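# Nivano Laundry Notes

Notes, clips and stills on how people deal with clean washing: shaking it out, turning sleeves the right way, folding it, hanging it, or just leaving it in a heap on the side (a valid outcome, and it has its own label!).

Maintained by Aaliyah Penner. Last edited 2018-05-14.

## What's in it

- 1,928 short clips, one garment or one sheet per clip
- 700 stills
- 11 garment types, listed in `garments.csv`
- a plain text note for every clip, written the same day

Everything was collected in two places, the wash room at Dritcombe and the upstairs flat at Gastasari. Dritcombe is heavy on bedding and work clothes. Gastasari is mostly shirts, kids' things and an astonishing amount of odd socks.

## Folder layout

```
nivano/
 clips/
 dritcombe/
 gastasari/
 stills/
 notes/
 garments.csv
 labels.csv
```

File names start with the place, then the garment type, then a running number. The numbers have gaps where a clip was pulled. Please don't renumber them, the notes point at the old ones.

## Labels

`labels.csv` has one row per clip. The columns people ask about most:

| column | meaning |
|---|---|
| `start_state` | heap, hung, folded, inside out |
| `end_state` | same list |
| `cloth` | light, medium, heavy |
| `fasteners` | none, buttons, zipper, ties, mixed |
| `touching` | other fabric in contact with the garment, yes or no |

`cloth` is judged by eye and by feel, so treat it as a rough guide. I went back over 100 rows in December and changed more of them than I'd like, nearly all between light and medium. Heavy held up really well.

## Why so many white things

I love the white garments! They are the hardest part of the set and the part I keep going back to. With a striped shirt you can follow the stripe and know where the sleeve goes. With plain white cloth all you have is the seams, the edges and the shadows in the creases – and once it's in a heap, a cuff and a collar can look alarmingly similar.

The things worth looking for, in the order I usually spot them:

1. double stitching, usually near an edge or a flap
2. buttons or buttonholes
3. a long seam you can follow across the pile
4. small tabs and loops

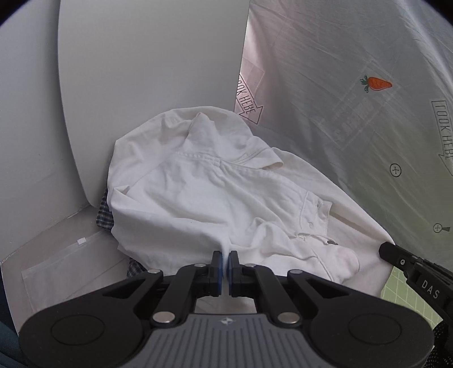 Once you have a cuff, the rest tends to come quickly. Find the open end, run along the sleeve to the shoulder, and take hold there for the first shake. Heavier weaves keep their creases longer, so they often need a second shake before the seams lie straight, and the notes say so where they did.

## Known problems

- Fitted sheets are marked `folded` if they were made roughly square. Opinions differ.
- The Tak export of `labels.csv` uses semicolons. The one in this folder uses commas.
- A few Gastasari notes describe the sock and not its partner. I'm still matching them up.

## To do

- [ ] split `mixed` fasteners into proper pairs
- [ ] add towels from Dritcombe
- [x] fix duplicate rows for pillowcases

Corrections are very welcome, especially on seams and cloth weight. Put the clip number in the first line of your message and I'll find it.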